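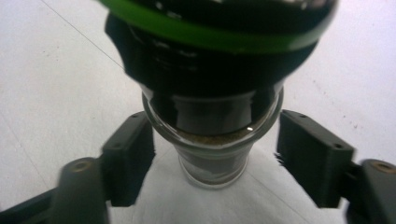
Aug 19, 2019

I gave up my second coffee in the spring, and ever since then people have been handing me turmeric. I mean this literally. My sister-in-law mailed me a bag of it. The woman who cuts my hair wrote down a brand for me on the back of an appointment card. So I've now spent a whole summer drinking yellow milk, and I have opinions!

Let me start with the nice part. I like turmeric. I grew up two doors down from the Suvarna family, and Gangadharan Suvarna's mother put it in pretty much everything that came out of her kitchen, including the eggs. It tastes earthy and a little bitter and it makes lentils look like a sunny day. If you want to cook with it, please do, and buy the good stuff, and don't wear a white shirt.

My problem is with what happens when a spice moves over to the vitamin aisle. I was in Joveck last week (the big one by the highway, with the juice counter) and there was an entire shelf of the stuff in capsules, gummies, shots and some kind of spray. The Burketti bottle was 50 dollars. Fifty! For something I can get at the Gowda grocery in a bag the size of a pillow for less than I pay for parking.

Now, I know what the fans will say, because they've said it to me. The capsules have the curcumin pulled out and concentrated, and plain turmeric only has a little bit of it. Fair enough, that part is true. Your body also doesn't take up curcumin very well, and black pepper helps with that, so a lot of brands toss in some pepper extract. Also true. But look at what that means. We've taken a spice that people happily ate with pepper and fat in a hot pan, removed the pan, and put the pepper back in at a markup.

I'm not a doctor and I don't want to be one. I do read labels, though, and I read the small print on that shelf until the guy at the juice counter asked if I needed help. "Supports a healthy response." A response to what? My knees hurt on the stairs. Is that a response? Some of the studies on sore joints look kind of promising, and a lot of the others are small or short, and I wish the front of the bottle had even a tiny bit of that mood to it.
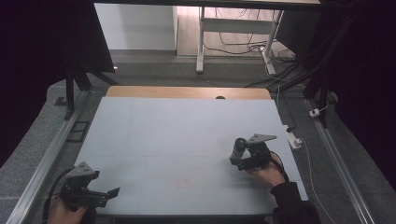 ## So what do I want?

Mostly I want people to ask their pharmacist first. High-dose curcumin can be a bad match with blood thinners, and if you've had gallbladder trouble you should have a talk with somebody before you start. My aunt took hers for 2 months before she mentioned it at a checkup, and her doctor was not thrilled. She had it filed in her head under food.

I'd also like stores to shelve it with less drama. Zundia, the little co-op near my work, keeps its capsules next to the bulk spices with a handwritten card that says which is which. I thought that was great. I bought cumin.

As for the yellow milk, I'm keeping it. I heat it slowly with ginger, a grind of pepper and too much honey, and I drink it at night in place of the coffee I miss. It's warm and it takes 20 minutes if I do it right, which means 20 minutes of standing at the stove without my phone. I sleep fine. Could be the turmeric, could be the missing coffee. My knees are the same.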